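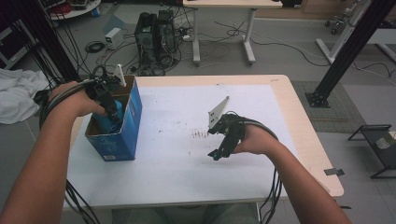 Blue box, white paper, one hand in.

Does a sheet of paper make you tidier?
April 9, 2026

I have now read all 257 pages of the Badberg guide to getting things out of boxes and into the places where they live. I bought it with my own money, so I get to complain.

If you've missed it, the idea goes like this. You clear a table, cover it with one big sheet of plain white paper and bring your boxes to it. You open each box on the paper and take things out one at a time. Each thing has to stand on the sheet by itself while you decide: keep it, move it, use it up or let it go. Then the box gets the same treatment. The guide calls this "giving the object a stage." I nearly stopped reading there.

My first complaint is the paper. The guide spends a whole chapter on it and says a bare table "keeps its opinions." I have no idea what that means. Our table has a light wooden top and I've never caught it with an opinion. The practical case is better, and the guide buries it in one paragraph near the end: paper catches grit and crumbs and whatever has been sitting in the folds of old cardboard, and when you're done you roll it up and throw it out. I'll give them that. The sheet does pick up specks and scribbles, though, and doesn't look much like the clean stage in the book once you've been at it for a while.

Second complaint, the boxes. The guide wants every one of them flattened the minute it's emptied. Fine for plain brown shipping boxes. But a decent small carton, printed blue on the outside with flaps that still fold in properly, is a useful thing, and I'd sooner have that than the clear plastic bins that Fogh sells to people who have just thrown out their cardboard. I looked those up, by the way. A starter set is $159. For boxes! You own boxes. They came free with the stuff you're trying to get rid of.

I also don't buy the rule about one hand. You're told to reach in with one hand and keep the other out over the table "in readiness." Ready for what? I suppose if the box starts to slide you can grab it. I tried it with a kitchen box at the Evivcombe apartment last July and I was slower, and my shoulder hurt, and I still ended up with a drawer of things I'd decided nothing about.

So what works? I'd say the one-at-a-time part, and I say so with some reluctance. Put a single bottle in the middle of a big white sheet and it does look different from the same bottle in a crowd under the sink. A blue plastic bottle with a white cap turns into a question. Is there a second one just like it somewhere? Do we use it? You read the label for once. When it's jammed in with its neighbors you only see blue and shut the door again.

Whether you need 257 pages to find that out is another matter. You could do it on the kitchen floor. You could do it on a towel.

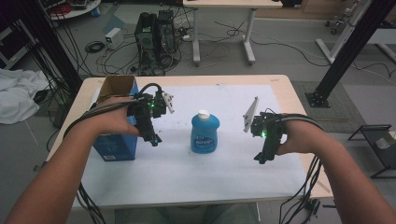
One reader wrote in after my last grumble on this subject to say that I was missing the point, that the paper is there to slow you down, and that she'd cleared a whole pantry this way after years of shuffling the same bottles from shelf to shelf. She also said a towel is a terrible idea because things tip over on it.

She's right about the towel. I tested it this morning with a tall bottle and it leaned like a drunk. I'm less sure about the slowing down. Some people need slowing down and some of us need a shove, and I have spent entire evenings looking thoughtfully at one item so as not to look at the next. Slow is my natural speed. Give me a big white sheet and I'll doodle on it.

And there's the rest of the room. The method stops at the edge of the table, and the floor doesn't. You can have the loveliest sheet of paper with one bottle standing on it, and behind it the cables are still all over the floor and there's still a white cloth in a heap by the side. The guide has no chapter on cables. I checked the index twice. It has an entry for "candles, sentimental" and then goes straight to "cardboard." I'd trade the whole opening section for a page on what to do with a coiled cord.

The people behind it are running a weekend course in Drostcombe in July, with 2,000 places, and I've been asked if I'm going. No. I'm going to buy a roll of paper and keep my good boxes — flaps and all — and do the cabinet under the sink next, one bottle at a time, with both hands.

I'll report back on the duplicates. My guess is two of everything and three of the one we don't like.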